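Sun 26 August

Finally got the blocks out this arvo! I'd been putting it off since January, which is ridiculous when the whole job is one table and a bit of tape.

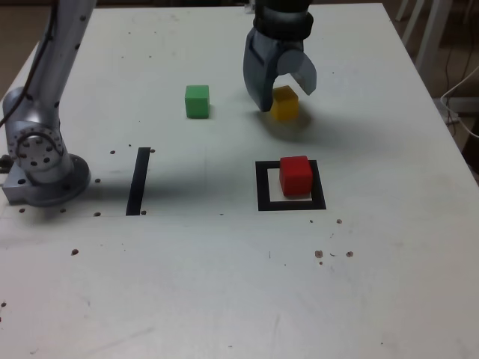 Anyway, the tabletop. I gave it a good hard scrub before lunch and the grey scuffs are still there, and so are the little brown specks, so I've decided I like them (I don't, but I've got 27 other things to do before I go buying a new one). The holes I can live with. White was a silly colour to pick for a work table and I knew it when I picked it.

The cubes I'm really happy with though. Red, green and yellow, plain wood, and the yellow has a lovely mustardy look to it that I wasn't expecting from the Astholm catalogue, where it was more like a lemon. I'd nearly gone for the big Vurlow set, 72 pieces, and thank goodness I didn't because where would I put them all?

The black square took me three goes. First one came out crooked, second one was too small, and by the third I was muttering at the ruler. Red sits over the top line a bit and it bugs me every time I walk past. The strip off to the left leans too, so tomorrow I might peel it up and start again, if the glue doesn't take half the table with it.

Soup for tea. Must ring about the parcel from Bostix.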